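29 November 2025 — folding demos, bedroom set

Back on laundry today, after Sebastião Queiroz finally talked me out of doing one more round of cups. He's right that the Tunden policy can pick up cups all day long and that we've got next to nothing on soft stuff. So, folding! On a bed, with a busy sheet, with clutter left where it was. I did the demos myself with the hand-held gripper and he sat at the laptop checking tracking after each one.

Plan was 15 keepers on the peach-pink top. Before anything else I did the usual mapping pass: slow sweep over the whole bed, then in close, then back out. I was worried the plain-ish walls would hurt us but the sheet saved the day. Big white flowers on purple, tons of corners for the tracker to hang on to, and it locked on the first try (the gray sheet we used in June took me half the morning, and I still hold a grudge).

What I did for each demo

1. Start from the same rough pose every time, gripper pointing up the bed, fingers wide open, and hold still for 2 seconds. Sebastião wants the pause so the trimming script has something clean to cut on. I forgot it twice and he made me redo both, fair enough.

2. Come in low along the length of the garment and stop with a pad on either side of the bottom end. Don't close yet. I used to rush this and the approach came out as one big swoop, and the policy learned the swoop, overshoot and all. Now I slow way down over the last stretch and let the pads settle level with each other.

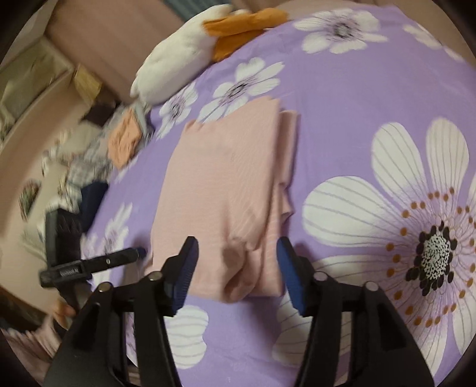
3. Close until the pads pinch the cloth and then stop squeezing. It's a knit and it bunches, so if you clamp hard you drag up a fat handful and the fold comes out lumpy. Light pinch, small lift, pause.

4. Carry the end up and over toward the far side, arcing the wrist a little so the cloth rolls instead of sliding. Lay it down, open, back straight out the way you came. No patting it flat afterward. I know it's tempting — I patted on a couple of the early ones and they're tagged "extra contact" in the sheet so we can drop them later.

5. Back to start pose, hold, stop recording. Shake the top out, put it down a bit differently, go again.

How it went

We kept all 15 in the end, but it took a while. I lost 7 to tracking, nearly all of them in one stretch where I was leaning over too far and swinging the view off the bed. As soon as I moved my feet and stood square to the mattress it quit happening. Writing that down in big letters for whoever goes next: STAND SQUARE. Also, take your watch off. Mine caught the sheet and pulled the whole setup sideways in the middle of a really nice fold, and I said some things that are now on the audio track. Sorry, Sebastião.

Finger width calibration looked good at the start and slightly off by the end. Fully closed was reading a hair open. Could be the linkage loosening up, could be the pads packing down. I snugged the rivet joints as much as they'd let me and reran the open/close sweep and it looked better, though I'm not convinced. If it's still drifting next session I want to swap in the Kalogeropoulos pads and see whether that changes anything.

Something I noticed while replaying: my grasp point wanders. When I'm fresh I go for the middle of the end, and when I'm tired I drift over to one side and the fold comes out crooked. Sebastião thinks that's good variety for the Emum training run. I think it's me being sloppy, and I'd like to see success rates split by early and late demos before we call it a feature. We agreed to disagree over sandwiches.

Teleop comparison didn't happen. The Metix leader arm was throwing a joint limit error at power-up and I didn't want to chase it with the bed all set up. Same garment, same sheet, same start pose when we do get to it, otherwise the comparison is worthless.

To do:
- upload keepers, mark the "extra contact" ones before anybody trains on them
- add finger width to the replay view, I'm sick of guessing when the pads closed
- joint limit error on the leader arm (Sebastião has the log)
- try the same five steps on something stiffer, jeans maybe
- find out who has the spare charger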